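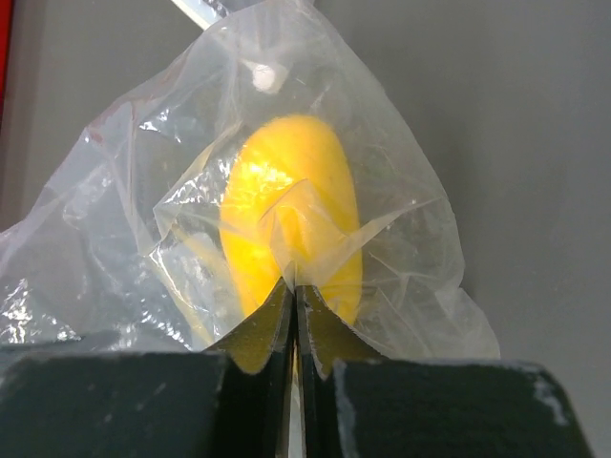
Category: Produce / Bagged fruit

Ticket 57: Fruit going soft in the bag
Site: Noltstead, second floor kitchen
Opened by: Fatos Berisha
Opened: July 2022
Priority: 4 (was 2, see log)
Status: Closed, with reservations

Problem as reported
The yellow fruit from the Georgiev order keeps going soft before anyone gets to it. It arrives in clear plastic bags, goes on the counter in clear plastic bags, and leaves for the compost in clear plastic bags. I would like it to spend part of that journey being eaten.

One is attached, still wrapped. It looks fine from the outside, but so did the last lot. The plastic has so many creases and shiny spots that you can't judge the skin through it, and you certainly can't judge whatever is going on underneath.

Expected behavior
Fruit ripens, is noticed, is eaten.

Observed behavior
Fruit is noticed by smell.

Steps to reproduce
Buy fruit. Leave in bag. Attend a meeting.

Log

Entry 1, front desk
Lowered from 2 to 4. Priority 2 is for leaks and the front door. Please confirm what kind of fruit this is. The form has a box for it and the box is required.

Entry 2, Fatos
The order sheet says "yellow, ripe." I have typed that in the box. From the attachment it could be a mango or a very ambitious lemon, and I'm not opening the bag to find out because last time I got blamed for the flies.

Entry 3, front desk
Form accepted "yellow, ripe." Moving on.

Have you tried taking the fruit out of the bag?

Entry 4, Fatos
I knew somebody would ask. Yes, in January, when we had the same trouble with the pears. I took them out and put them in the blue bowl. Someone then needed the blue bowl for chips and put the pears back in the bag. The bag was knotted. I don't know who knots a bag of pears, but they have strong hands.

Entry 5, front desk
Understood. Asking Udura, who handle the kitchen supplies, whether the bags come with holes.

Entry 6, front desk
Udura say the bags come with or without holes, depending on what is ordered. We order without. They would like to know if we are happy with our paper towels.

Entry 7, Fatos
We are not happy with our paper towels, but one ticket at a time.

I tried a test with this delivery. One bag left shut on the counter by the window. One bag opened wide, top folded down. One lot out of plastic altogether, in the Clurier dish with the chip in the rim, which nobody wants for snacks. Checked each morning before coffee and again after, in case coffee affected the results.

Entry 8, Fatos
Results so far. The shut bag has fogged up and there is a wet patch along the bottom. The open bag is better, with one soft spot on the fruit nearest the microwave. The dish is winning. Two have been eaten out of the dish, which spoils the test but is sort of what we were after.

Entry 9, front desk
Can we call that fixed?

Entry 10, Fatos
Not until the next order. Any fool can look after fruit for one delivery.

Entry 11, front desk
Next order came in, 20 pieces. Unbagged on arrival and moved to the dish, with the overflow on a tea towel beside it. Label taped to the shelf: FRUIT LIVES HERE. TAKE IT OUT OF THE BAG. DO NOT PUT IT BACK IN THE BAG. Someone has already added "why" in pencil.

Entry 12, Fatos
I answered the pencil.

Resolution
Take fruit out of the plastic the day it comes in. Anything still hard stays out on the counter. Anything ripe that won't get eaten that day goes in the fridge door shelf, where it can be seen. Throw the bag away, or put it in the drawer with all the other bags, since that seems to be a house tradition. If a bag must be used, leave the top open and do not knot it.

Known issues
The tea towel is missing.
The drawer with all the other bags no longer closes. Separate ticket to follow.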